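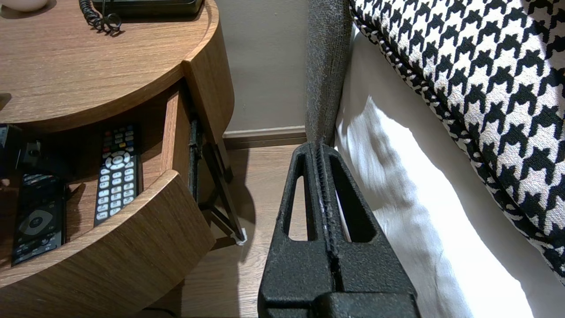 I check the nightstand before I check the mattress. Room 711 at the Drovholm has one with a curved front and a proper drawer, and I was smitten before my shoes were off! The remotes live in the drawer (hooray), so the top is left for the phone, my book and the 12 things I empty out of my pockets every night.

Bienvenido Bañez, who I was traveling with, thinks I'm nuts. He puts his glasses on the floor. Then at 11 he phoned my room to ask if I'd seen them.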